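Policy scores fine on replayed demos, falls apart on the actual table. What am I measuring?

Posted in Robot Learning Help > Imitation and Evaluation 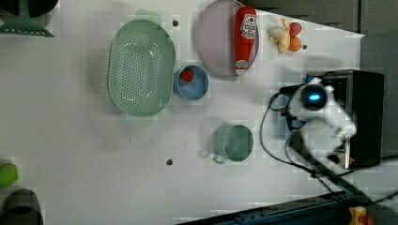 The tabletop in question, kitchen set laid out.

Arlo Ambrose

Hi all, long-time reader, first post, and I apologize in advance for the length.

I'm working on a pick-and-place project, tabletop stuff with kitchen items. Strawberry into the bowl, ketchup off the plate, peach into the colander, that kind of thing. We have 2,409 teleoperated demos and I trained a pretty ordinary behavior cloning policy on them: image encoder, language instruction, predicts a short chunk of actions, nothing fancy. I held out a slice of the demos for validation and the action error on that slice is really low. Like, low enough that I showed the plot to my advisor and she got excited, which I now regret.

Then on Wednesday I ran it for real. 20 trials, same instruction set as training, and it finished 4. Four! And the failures aren't even interesting. It drives over to more or less the right place, hesitates, closes the gripper a little off to the side, and then carries on as if it had the thing. With the strawberry it keeps going down a bit past the bowl rim. With the banana it does something sensible about half the way and then drifts toward the garlic.

So I did what everybody does and trained longer. Validation error went down again. Real success did not move at all (I reran a few trials, didn't bother to write them up because it was obvious).

What I've checked already:

The camera hasn't moved, or at least I overlaid a training frame on a live one and the screw holes in the tabletop line up.
Action normalization is the same in training and at run time.
The gripper command isn't flipped. I did flip it once, in an earlier version, so I'm paranoid.
Latency is a bit worse live than in the logs but not wildly.

My split was random over timesteps, if that matters. I just shuffled everything and cut off the end.

Somebody in our lab says offline error is meaningless and I should ignore it completely. Somebody else says 20 trials is too few to say anything and I should ignore THAT. I can't ignore both, I'd have nothing left! I have a short paper due in August and I need one number I believe in. Which number should I be looking at, and is there a cheap way to get it?

Thanks for reading this far.

Divya Kurup

Okay, the very last thing you said before the rant is your first problem. You shuffled over timesteps. That means for nearly every frame in your validation set, the frame right before it and the frame right after it are sitting in training. The model has seen that exact layout with that exact arm pose, one tick away. Of course the error is low. You're measuring how well it interpolates between neighbors in a video.

Split by episode. If you can, split by layout too, so that every demo that shares a particular arrangement of objects goes to the same side. When I did that on my own data (I had made the same mistake, for months, please don't tell anyone) my nice validation curve jumped up and then started climbing after the first part of training. Pretty humbling. But at least it had some connection to what I was seeing on the robot.

Second thing. Even with a clean split, mean action error is going to be dominated by the boring parts. Most of a pick-and-place demo is the arm traveling through free space, where being off by a bit costs you nothing. The part that decides success is the short stretch before the gripper closes. So compute the error there separately. Find the timesteps where the gripper command changes, take a window before each one, and report that on its own. I'd bet you a coffee that your close-window error is a lot worse than the average you've been plotting, and that it stops improving long before the average does.

Third, and then I'll stop: your "drifts toward the garlic" failure looks to me like a data thing. Those two are touching, the garlic is tucked right up against the left side of the banana. How many of your demos have them apart? If they're always neighbors then the policy has no reason to learn which one the instruction means, it just learns "go to the clump." Try the same trial with the garlic moved to the other side of the table and see if the arm follows the garlic or the banana. Takes two minutes and tells you more than another night of training.

On the paper: report real success. Offline error goes in as a diagnostic, with the split described in a full sentence so people can judge it. I would not put the old plot in at all.

Harriet Whitfield

just train it on more data. we had the same thing and it went away when we got more demos. also try a bigger encoder

Xiomara Boateng

I agree with nearly everything Divya wrote, so I'll only add the bits on the real-world side, where I've spent most of the last year being wrong in different ways.

Your labmate who says 20 trials is too few is half right. 4 out of 20 is 20 percent, and if you work out a 95 percent interval on that it's wide, it covers everything from single digits to the low forties. So you can't use it to say your new encoder beats your old one by a few points. What you can say is that the policy is nowhere near as good as your validation plot made it look, and for that 20 trials was plenty. It depends on the question you're asking!

What helped us most was to stop writing down only pass or fail. We score each trial by stage: did it reach the right object, did it close on it, did it lift it, did it get to the target, did it let go in the right place. Same robot time, same number of trials, and you get so much more out of it. From your description I think you'd find that reaching is mostly fine and closing is where everything dies. That's a claim you could put in a short paper, and it would match up with the close-window error Divya suggested. If those two move together across a few checkpoints you have yourself a cheap number you can sort of trust. If they don't, that's worth a paragraph too.

When you compare two policies, pair the trials. Set up a layout, run policy A, put everything back, run policy B, and flip a coin for who goes first. Layout difficulty varies a lot (a strawberry in a bowl is a nasty one, with that thick rim in the way) and pairing takes a big chunk of that out. To put things back I save a photo of the start state and blend it over the live view at half opacity, then nudge until the ghosts disappear. Tedious but it works.

Also decide the layouts before you run anything. I used to place things by hand as I went, and when I looked back through the photos I'd been making it easier and easier as the afternoon wore on. Peach always right out in the open, mug handle always turned the convenient way. I had no idea I was doing it.

About "carries on as if it had the thing" - check what your demos look like right after a missed grasp. My guess is that there aren't any, because the operators were good and the bad episodes got thrown out. Then the policy has never seen an empty gripper above a table after a close, and it does the only thing it has ever seen come next. We recorded a small batch where the operator missed on purpose and went back for it, and closing improved more from that than from anything we did to the model. So Harriet isn't wrong about more data exactly, I'd just be picky about which data.

Don't touch the encoder yet.

Arlo Ambrose

Update for anyone who lands here with the same problem. Redid the split by episode last night and yep, the curve is ugly. It bottoms out early and goes up. I also did the window before the gripper closes, and Divya, I owe you a coffee.

Moved the garlic. The arm went with the garlic. I laughed out loud, alone, in the lab.

I went through the demos and couldn't find any with a missed grasp in them. We had a cleanup script that dropped every episode where the gripper closed twice. I wrote that script. So next week is recovery demos, plus paired trials with the layouts fixed ahead of time, scored by stage like Xiomara said. Will post the stage table once I have one, and if anyone has opinions on how long the window before the close should be, I'm listening. I used half a second and I picked that out of thin air.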